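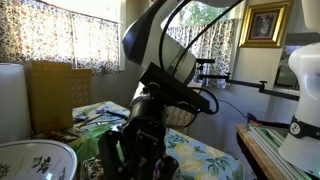
My sister says a tablecloth has no business in a room where people use screwdrivers, and she has said it every November for as long as I've had the craft room. Cloth slides, cloth stains, cloth eats small parts, get a rubber mat like a normal person. I love her and she is wrong!

Home About Archive Projects Older Posts Contact

November 26, 2011

So, the lemon tablecloth. Light blue, yellow lemons, green leaves, and I am completely smitten with it. I had been working on bare wood for years and telling myself that was the serious way to do it, and then I put this cloth on the middle table and the whole room woke up. It's gray outside from breakfast on at this time of year, and now I walk in with my coffee and there are lemons. I don't know why I waited.

I found it at the big secondhand place in Clernevbridge, the one behind the bus station, folded up in a bin of curtains. It still had a Teder tag pinned to one corner. I had never heard of Teder and I still can't find out a thing about them, so if you grew up with their linens please tell me everything. Washed it twice. The colors didn't budge.

My sister does have a point about the sliding. The first evening I leaned on it to get some leverage and the whole business moved toward my lap. What fixed it was a piece of that bumpy shelf liner underneath, the kind sold for kitchen drawers. I cut it a bit smaller than the tabletop so it doesn't peek out, and the cloth hasn't gone anywhere. As for stains, it goes in the wash on warm with everything else. Glue I let dry and pick off with a fingernail. (Not super glue. Super glue is forever, there's a leaf with a shiny spot on it and I've decided it's dew.)

And losing small parts? I lose fewer! A dropped screw on bare wood bounces and rolls and ends up under the radiator. On cloth it just lands and stays put. The trick is to look from low down, with your chin practically on the table, and whatever it is will be sticking up out of the lemons.

Now the yellow baskets. The tall woven one stands at the back of the cloth, behind the tools, and I am so happy with that yellow against the blue. I'd like to say I planned it. The basket used to live in the hallway with umbrellas in it, and I only carried it in to get it out of the way while I mopped. It went down next to the lemons and that was that. The umbrellas are in the bathtub for now.

The tools, I'll admit, do not have a system. They get scattered over the left side of the table with the green cloth crumpled up among them, and that's how I like to work. I have tried racks. I tried a pegboard from Plindura and spent a whole weekend drawing outlines around everything, and then I never hung a single thing back up, I just put it down wherever my hand was. What does help is color. My purple-handled one I can spot from the doorway. The dark handles are the ones I'm forever patting around for, so this winter I want to wrap them in bright tape. Orange, maybe, or a really loud pink.

The white bowl with the dark sprigs inside has ended up in here too. It's a kitchen bowl and it should go back to the kitchen, but I love looking down into it and seeing those little branches. I've gone back and forth on what to use it for. Buttons would hide the pattern. One reader suggested keeping only one thing in it at a time, whatever I'm most afraid of losing that day, and I think that's brilliant and I'm going to try it.

I've kept the other table bare, by the way, the wooden one with the orange-brown edge. Anything long and straight goes there, like the white and green strips stacked on it. I tried laying strips out on the cloth once and couldn't tell whether they were lined up or not, with all those leaves going in every direction. Plain wood is much kinder to your eyes for that.

If you want to try the cloth thing yourself, get cotton, get a busy print, and get it bigger than you think. Mine hangs over, and I like the hang. A plain cloth shows every mark by the second day, and mine has had a cup of tea go over it without anybody noticing but me.

Next up is the shelf by the window, where I still have 31 jars of odds and ends from when I shut down the Rusu quilt. I'm itching to get at them. Some of those lids haven't been opened since 2000 and I have a good feeling about the blue ones.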